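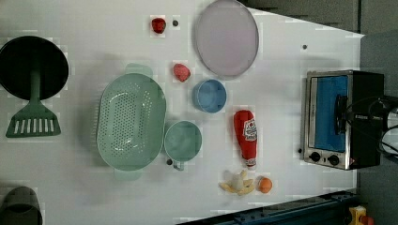
15.4.23 – Werkstattheft, Küchentisch

Heute endlich einmal alles aus der Kiste geholt und auf dem weißen Tisch ausgebreitet, damit Damian und ich dasselbe meinen, wenn wir vom «Küchensatz» reden. Im Januar hatten wir ja beide eine eigene Liste, und keine passte zur anderen!

Das grüne Sieb bleibt drin, ich mag es sehr, auch wenn es mit seinen zwei Griffen mehr Platz braucht als fast alles andere. Der grüne Schlitzwender gehört ab jetzt zur schwarzen Bratpfanne, bitte zusammen wegräumen. Bei der Tasse sind wir uns nicht einig geworden – Damian sagt grün, ich sage türkis, im Heft steht nun «blaugrün» und damit müssen wir leben. Die hellblaue Schale ist klar, der ovale Teller läuft unter «flieder».

Spielfrüchte: Die rote Erdbeere ist eindeutig. Die kleine rosarote heißt vorläufig «Beere», bis jemand entscheidet, ob Himbeere oder auch Erdbeere.

Noch offen: Etiketten für die Kiste (Regal 22, 2 Stück reichen), und die Liste vom Gruber-Satz müsste ich auch wieder einmal durchgehen. Damian schaut nach, ob der Deckel noch bei den Hevier-Sachen liegt.

Ursina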